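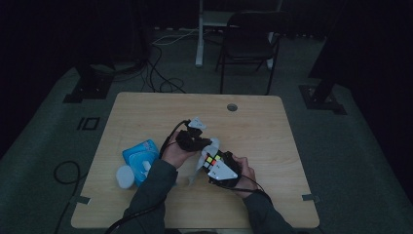 Open evening at the Husberg robotics club

I finally made it to the Husberg open evening on 15th November, after missing the last two (sorry, Bram!). If you've never been, it's the student club on the second floor of the old Thoroddsen building, past the bike racks and up the stairs that smell like floor polish. I signed in as visitor 154 and got a paper wristband and a cookie, so we were off to a good start.

Most people head straight for the big room where the line-following cars race, and yes, I did that too, and yes, my favorite drove into a wall. But the part I want to tell you about is the side room with the dark curtains, where the Nornis team has set up. Nornis is this year's main student project, and it's all about hands. Small two-handed jobs, the kind you do without thinking: wiping something, turning it over, passing it from left to right.

You sit down at a light wood table and take a little black gripper in each hand. Each one has a white plastic piece on it, sort of a triangle, and a cable. Then you do the job with those and keep your own fingers out of it. The job that evening was a puzzle cube and a wet wipe. Hold the cube in one gripper, get the wipe over it with the other, clean a side, turn it, carry on. Easy, right?

Ha. I dropped the cube so many times that the kid behind me in line started keeping score. The wipe is the real villain. It folds up on itself, it sticks to the cube, it hangs down just where you want to grab, and you can't feel any of it the way you can with fingertips. The students have little bits of gray tape on the table edges so they know where to keep their work, and I went over the line constantly (nobody scolded me, they were very nice about it).

Valdemar Bjarnason is in his second year and runs the table sessions. He told me the team had recorded 159 good cube runs so far, and that a run only counts if the cube never touches the table between the first wipe and the last. They want to use them to teach a pair of robot arms the same job by March, in time for the regional student meet in Goren. I asked if mine would count. He laughed for quite a while.

What I liked best was watching the regulars. There's a rhythm to it! One of them barely moved her right hand at all, she just held the wipe still and rolled the cube against it with the left. I'd been doing the opposite, scrubbing away like I was washing a pan. I got back in line and tried it her way and managed two whole sides before the wipe slid off. I was ridiculously proud.

Bram De Graaf, who teaches the Thursday class no longer on Thursdays (long story, ask him), says there are 21 students in the club now and they'd take more. You don't need to know any coding to start. Wear something with sleeves that don't flap, and get there early, since the line for the cube table was out the door by the time I left. The cookies go fast too.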